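Gape: short biographies of working comedians

2 min read

Gape is a set of 4000 short biographies of stand-up comedians, sketch performers and comedy writers. Each entry runs from three to eight sentences and comes with a small table of fields: stage name, home town, first paid gig, recorded specials, and known collaborators. The text was written by contributors to the Gistier fan pages and cleaned up for release by Lambros Dimitriou.

## What is in it

- `bios.jsonl`, one entry per line
- `fields.csv`, the same people as a flat table
- `venues.csv`, 1000 clubs and theaters named in the entries
- `changes.txt`, edits made after the first release

Entries are in English. Birth dates are given as a year only. Partners and children are left out unless the comedian has talked about them on stage or in a published interview, and in that case the entry names the source.

## How entries were written

Contributors worked from club programs, liner notes and radio listings. Each entry was read by a second person before it went in. Where two sources disagreed on a date, we kept the earlier source and put the other in the `alt_date` field. We did not try to settle arguments over who wrote which joke.
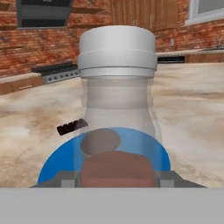
Prop comedians were the hardest group to tag. Early versions had one tag, `prop`, which covered everyone from a juggler to a man who reads from a phone book. Since February there are 12 tags, and the choice depends on what the object does in the act. A clear bottle with a big white screw cap would be tagged `household` if the comedian only talks about it, and `trick` if something is hidden inside or it is rigged. Musical instruments have their own tag even when they are never played.

## Known problems

- Performers from the Bridthorpe club circuit are overrepresented, as many contributors live near there.
- Some 2 percent of entries have no first gig listed.
- Double acts appear as two entries. The `partner_id` field links them, but it is missing for acts that broke up before recording anything.
- Specials that were retitled for DVD may be listed twice.

## Use

Free for research and teaching. Please credit Gape and give the release date, Sep 19, 2025. Corrections go through the form on the Drastivness site. Include the entry ID and a source we can check.

Contact | © Drastivness | Back to top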